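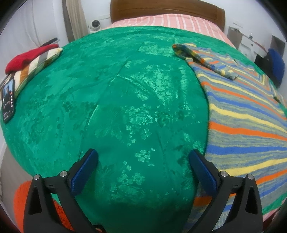 Textile workshop notebook, November
Striped knit, long-term loan from Jasdale

Third go at this one. The first two entries on it are in the old binder and I don't agree with either of them, including the one I wrote.

Moved it off the work table and onto the bed in the back bedroom, on top of the green cover, to get it out flat. The table is too narrow and the body hangs over the side, so the knit pulls long and every length we've taken so far is suspect. The bed isn't perfect. A mattress gives, and the green cover is slippery, so the knit wants to creep. But I'd sooner trust a soft flat surface than a hard one with a drop at the side. Whoever repeats this, please use the bed too, or we'll be comparing nothing with nothing.

Sleeve is folded over the body. Left it that way on purpose. The Jasdale sheet says the shoulder seam is weak and I have no wish to find out by tugging at it.

Base yarn: mottled grey with bluish and yellowish in it. The Jasdale sheet calls this "hand-blended from leftovers." Maybe. A factory can sell you a mottled yarn by the cone, and plenty did. I looked for the kind of uneven join you get when somebody switches from one leftover ball to the next and didn't find one I'd swear to. That proves nothing either way. I'd like the word "leftovers" taken off the label until someone can show me why it's there.

Bands: orange, blue, yellow. The thick orange across the middle, with the solid blue beneath it, and then the wide yellow lower down. The yellow slopes up toward one side. Old entry says the slope is "a design feature." I doubt it. Could be the way I laid it, could be the side seam pulling, could be that the whole piece has skewed from being washed and hung. Plan is to pick it up, lay it down again fresh, and see if the yellow runs the same way. If it does, then we can argue about the seam.

The sleeve has dark green in it as well as the orange, yellow and blue. Nobody wrote that down before. If the maker had green to hand, I want to know where else it went. Need to go over the body in daylight. Lamp is no good for this, it turns the blues muddy.

Price. The Gemik listing everyone keeps quoting has a "similar" knit at 1,199. Similar how? Stripes. There is another one on the same site at 149, also stripes, and as far as I can tell from a listing the second is the closer match. I would not put either figure in the file. If Jasdale wants a value for insurance they can pay somebody to give them one.

Cleaning. Seneo wool wash was suggested. The bottle says safe for all hand knits, and bottles say that. Before any water goes near it I want a dye test on the orange, with a damp white cloth, on the inside, left 6 minutes. Then the blue, same way. If either one marks the cloth, no wash, and we go back to brushing and airing. Not willing to be talked out of this.

About the green cover: it came in with the Cheung box and the box note says silk. It has the shine and the woven flowers and leaves, but so does a lot of rayon. Have not tested it. Please stop writing silk in the log. "Green bedspread, woven floral pattern, fiber unknown" will do.

To do:
Lay out again, check the yellow band
Daylight look for dark green in the body
Dye test, orange then blue
Length, 3 readings, all on the bed
Ask Jasdale who wrote the sheet and what they were looking at
Put tissue inside the sleeve fold before it goes back in the drawer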